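The Table at Grellach

She was supposed to be out by noon. Noon had come and gone an hour ago and the table was still covered, and the man from Brinkmann had already called twice about the keys.

Start with the big things. That was her mother's rule. Big things first and the little things follow along like ducks. Except the big things were gone, down the stairs yesterday, the bed and the shelves and the ugly chair, and what was left was the stuff that doesn't belong to any box. Stuff that sits on a table because a table is where you put down what you're holding.

She had lived at 872 Nurkwood for two winters. It didn't feel like long until you had to carry it.

The phone again. She let it buzz.

Tape. Where was the tape. She had it a minute ago, she'd had it in the bathroom when she was doing the cabinet, so it was in the bathroom. It wasn't in the bathroom. It was on her wrist, like a bracelet. Fine. Good. Go.

Kitchen box, closed. Coat box, closed, one sleeve hanging out, she pushed it in with her foot. A bag of lightbulbs she had bought and never put in, 32 dollars worth because the ceiling ones were some odd size. Leave them. Let the next person have light. No, take them. Thirty-two dollars. She put them in with the coats.

And then him. Not him, his things. He had gone to Asine in the spring for work, six weeks he said, and then it was summer and then it was a phone call she took standing up, right where she was standing now. He'd been nice about it. That was the worst part. He had asked her to send on whatever he'd left, no rush, and she had said sure, no rush, and put it off until the last hour of the last day, which was a rush.

So. What did he leave. She'd pulled it all out last night and dumped it on the table in one go so she wouldn't have to keep finding it.

The racket, still in its bag. They had played maybe four times, at the gym behind the school, and he always let her have the serve. She had never once unzipped the bag since he left. She wasn't going to unzip it now. Long black thing, the name on the side in white letters. Kason. She used to call it that, like it was a pet. Is Kason coming. Did you feed Kason.

Stop it. Go.
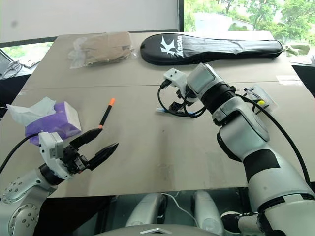

It wouldn't fit in any box she had, was the problem. The boxes were all square and the racket was all length. She'd have to send it by itself, and she didn't know what that cost, and she knew she'd pay it.

She took a tissue. Only for her nose, it was the dust, teh whole place was dust once you moved anything. Then the marker with the orange cap, and she pulled the cap off with her teeth the way he hated and tried to remember the address. He'd texted it to her. 1224 something. She scrolled and scrolled, past the landlord, past her sister, past the moving guys, all the way back to August.

There it was. 1224, a street she couldn't pronounce, and under it he'd written thanks, I mean it.

The phone buzzed in her hand. Brinkmann. She picked up this time.

"Ten minutes," she said, around the marker cap. "I'm just labeling the last one."

She wasn't. She hadn't writen a word. She looked at the table – at what, she thought, am I even going to write it on – and then she tore the flap off the kitchen box and started with his name.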